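Condum open day at Arnutholm: a visit report
14 December 2025

I went to the Condum open day with low expectations and a packed lunch, and I was glad of the lunch. The firm has taken over part of the old Leclerc works at Arnutholm, a bus ride and a wet walk from Stirkden station. Registration was meant to open at ten. We were let in at twenty past, given lanyards that didn't fit their badges, and shown into a hall with 300 chairs and very few people sitting on them.

The talk came first. It had a great many slides. We learned that the home robot had completed 1,240 tasks since April, and a murmur of approval went round. I put my hand up and asked what counted as a task, and whether picking up a cup and putting it down again was one task or two. The answer was that it depended on the protocol. I asked how many had been tried, as opposed to completed. After some whispering at the side of the stage we were given 2,628. So it fails more often than it manages, a fact missing from the leaflet.

After coffee we were taken through in groups of 16 to see the kitchen. I will say this for Condum: they have not built a showroom. The floor is cream tile, the sort that shows every crumb, and the fridge is an ordinary one with the freezer on top. I have seen demonstrations at trade fairs where the fridge held one bright red ball on an empty shelf, and everybody clapped when the ball came out. At Arnutholm they at least put in a couple of bowls and a bar of Dairy Milk in the door.

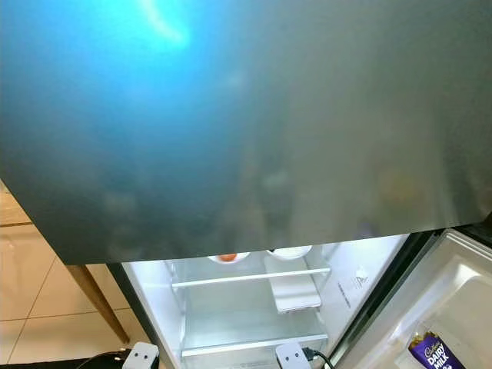 What I wanted to know was how it copes when things get awkward. A fridge is a nasty job for a machine. The light inside is bright and the room is dim, the shelves are glass, and a white bowl against a white wall is hard enough for me to find without my specs. Add a steel door that throws back every lamp in the building and I would not care to be the one writing the software. Our guide agreed with all of this very cheerfully, and then moved on to the next board.

We stood behind a rope for most of the session. You could follow the robot's own view on a monitor, though the monitor was turned towards the staff and those of us on the left had to lean. It is slow. I have a relative who takes her time over choosing a yoghurt, and she would have been in and out twice. Slow is forgivable in a research project. It is less forgivable in something the brochure calls "ready for family life", with a drawing of a family on the front.

I asked about people. Was it doing all this by itself, or was somebody steering? A bit of both, depending on the session. Could we be told which sort we were watching? We could ask at the desk. The desk, when I got to it, had gone to lunch.

There were better moments. The workshop tour was led by a young technician who plainly liked her job and didn't mind saying what went wrong. She passed round a box of worn finger pads and explained how quickly they lose their grip – more about the real state of things in ten minutes than the whole of the morning talk. If they run the day again they should give her the stage and let the slides stay at home.

No price was mentioned, and no date for sale. The shuttle back to Stirkden was advertised for half past three and came at four. Parking is free if you drive, but the sign for the turning is behind a hedge, so look for the water tower and go left.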